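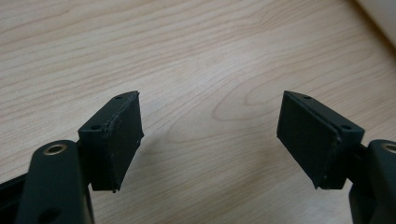
Towns should stop closing their small library branches to pay for one big one. I have lived in Petora long enough to see it done, and I think it was a mistake.

The old Stuten branch had 1,478 books on its shelves when it shut, fewer than some people keep at home. The case against it was easy to make. The heating was bad, the hours were short, and the new main library on the Brullau road would have 100 seats and a proper children's room. All of that was true.

What got left out was the walk. From Stuten the branch was five minutes on foot. The main library is 2 miles away along a road with no sidewalk, and the bus stops running at 6 p.m. A child of nine could go to the branch alone after school. That same child now needs an adult with a car and a free afternoon.

The town likes to point out that total visits are up. I believe it. But a visit from someone who drives past the library on the way home counts the same as one from someone who has no other place to sit and read -- and the second person is the one who stopped coming.

Mokgethi kept its branch. It opens three afternoons a week, in a room behind the post office, and it costs the town roughly 74 cents per resident a month. I would pay that. I would pay double, and I would still use the big library for the things it does well.

The Stuten building is still standing, and the town still owns it. The council should put reopening it in the January budget and let people vote on the cost.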